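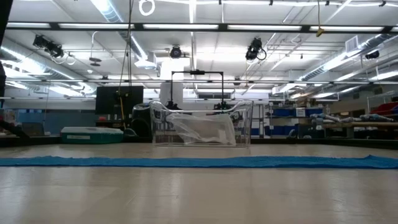

Last changed: June, 4:10 pm

Subject: Re: [retreat-list] Knees and the Tranitz stairs

Luminița Sandu wrote:
> Are the 343 steps up to the bathhouse really that bad?
> I have new walking shoes and a bad knee. Also, is
> Braveo tea any use for swelling?

Luminița,

The steps are fine. It's the other 343, going down, that your knee will write home about. I did them twice last June and came down the second time backwards, holding the rail, passed by a woman with a cello.

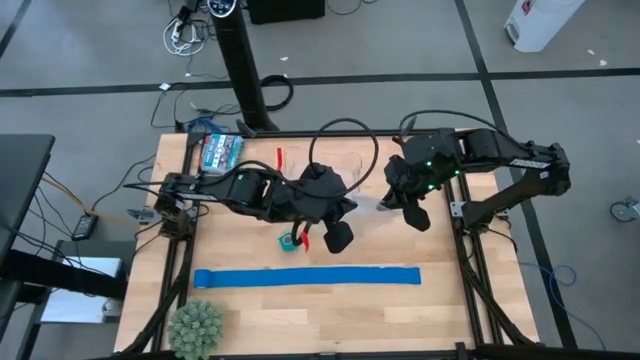
Table with two arms and a roll of tape.

Take poles. The Anura guesthouse lends them out, though the pair I got didn't match and I listed to the left until supper. Ask for room 113, on the ground floor.
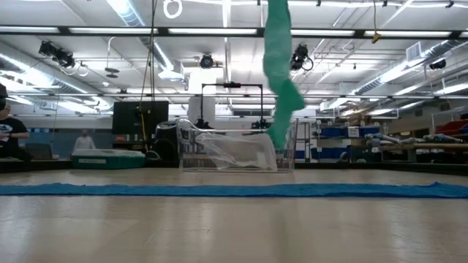 Green cloth over the clear bin.

No idea about the tea. I drank almost a quart of it and slept badly, for the obvious reason. Ask your doctor about the swelling before you go, and wear the new shoes around the house first. Ghiță has a bench halfway up - use it.

See you at the top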